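19 September 2018

It rained all morning and I had no work until evening, so I decided it would be the day for the table. I have been avoiding it since the move from Nascombe. Everything that came out of the boxes and had no home went on this table, and after some weeks I was eating my dinner on my knees, sitting on the bed.

I began at nine with the papers. There were letters from the bank, the instructions for a heater I do not own anymore, and my contract with Fusteck, which I had been looking for since summer. I put the contract in the blue folder and wrote on the folder with a big marker, so that I cannot pretend next time. The electricity bill was there also. It is 146 dollars and I have to pay it before Monday. I felt my stomach go down a little when I saw it, but last month I was baking very often, so I cannot complain to anybody.

Under the papers I found the sewing things. I had started to repair the sleeve of my gray coat and then left it with the needle still inside, which is dangerous and my mother would shout. I finished the sleeve before I went on. It took me one hour and the stitches are not beautiful, but they are on the inside of the arm, where only I will know them.

Izzati called at eleven. She wanted the recipe for the flat bread, and when I told her what I was doing she laughed for a long time, because she remembers my desk at the school in Jandura. She said I should put everything in one bag and throw the bag away without looking. I am not able to live like that. I must hold each thing and think about it, and this is the reason I am slow. We talked also about December. She will try to come for one week, if the tickets become cheaper. Now they cost 1094 and this is too much for one week, even for me, who wants her here.

After the call I made tea and continued. Two cups, the radio, the dictionary, the jar with buttons, a candle from Mrs. Tkachuk downstairs that I never lit. The dictionary went to the shelf beside the bed. The buttons went into the drawer with the thread, as they should have from the beginning. By one o'clock I had moved all of these things away, and I remembered again the color, this pale color between beige and pink that I liked so much when I first saw the room. 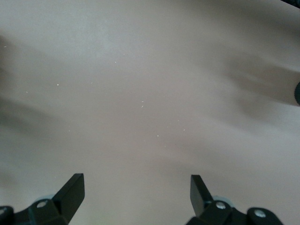
Still some white specks on it, very small.

I looked at those little dots for some time. They could be dust, or they could be bread from my breakfast, I don't know. On such a light surface they are hard to notice, and I think this is how a person can live with crumbs and believe that she is clean. From the chair I did not see them at all. I had to bend down close to it, like my grandmother when she was choosing rice.

I took the soft cloth with warm water and a drop of dish soap, and wiped from the window side toward me. Then I did it again with only water. Then I dried it with the old towel — the green one, which is now officially a rag. Under the edge my cloth came out gray, so I washed there too, and then the legs, and then naturally I saw the floor. I swept the floor. It was not in my plan and my back is telling me about it now.

Nkechi came up at four to return the umbrella. She stopped in the door and asked if I am moving out. I said no, I am moving in, only late. She stayed for tea and we sat properly, with plates, and she told me about her new manager and his rules for the break room. She thinks I should buy a tablecloth. I said I will think about it, but I don't want to cover it so soon. If I cover it I will forget it, and then the letters will come back one by one.

She left at five and I washed the plates immediately. I have made one rule for myself: paper does not sleep on the table. It goes in the folder or it goes in the bin the same evening. I wrote this on a small piece of paper and then I did not know where to put the paper — for now it is on the refrigerator.

Tomorrow I must pay the bill, buy thread (gray, not black), and call the dentist before he closes for lunch. I write this before my shift, with the lamp on and my elbows on both sides of the notebook, and there is space for them.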